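April 30, 2026
Drastance booking gateway – failover notes

Cut over from the Dreltstead data hall to the standby at Sampaio this morning, planned exercise, full stack. Last full exercise was in September and covered only the schedule and tracking services. Bookings, bill of lading drafts and the EDI translators were in scope this time.

Order of operations as run: freeze writes on the booking database, let replication drain, promote the Sampaio replica, repoint the queue brokers, then move the public names. Drain finished in 6 minutes. Promotion was clean. The brokers needed a second restart because the old certificates were still in the standby keystore. Runbook step 16 says to check the keystore date. It was checked on the wrong host. Step reworded to give the host name in full.

EDI is where the time went. Carrier booking confirmations came in on the new side and parsed, but vessel schedule messages queued without being consumed. Cause was a hard-coded address in the translator config pointing back to Dreltstead. It had been in there since before the standby existed. Changed to the service name, redeployed, backlog of 41 messages cleared in order. No duplicates found when compared against the sequence numbers on the sending side.

Tracking events for reefer containers arrive on a separate feed from the terminal at Flosten. These were fine throughout, though temperature readings are timestamped in local time and the standby assumed UTC. Readings appeared two hours in the future on the customer page until the time zone setting was copied over. Alarm logic was not affected, as it uses the sequence and ignores the clock.

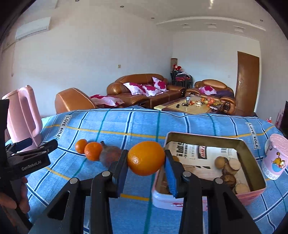 Orange fruit in the gripper, blue plaid cloth underneath.

Phones: the call routing table was not moved. The office lines terminate at Dreltstead and would be lost along with the hall. The desk would have e-mail and the web form only. Same finding as September, still open. Needs a decision on a second trunk at Sampaio before anyone writes a procedure for it.

Fail back started after lunch. Reverse replication had to be seeded from a snapshot instead of resuming, as the old primary had accepted one late write during the freeze. Traced to a batch job that connects with its own account and does not honor the write flag. Account is now revoked as part of the freeze. The write itself was a container release status, compared by hand and re-entered.

Open items:
– keystore sync between the two sites, automatic with an alert on mismatch
– search all translator configs for literal addresses – found 2 more already, neither in use
– time zone setting into the base image
– batch account revocation into the freeze script, currently a manual command
– phone trunk, see above
– shorten name record lifetime ahead of the next exercise; some forwarders kept hitting the old address well after the move

Logs from both sites are in the exercise folder under today's date. Broker logs from the first restart are missing the opening lines because rotation kicked in. Rotation size raised on the standby, primary left as is.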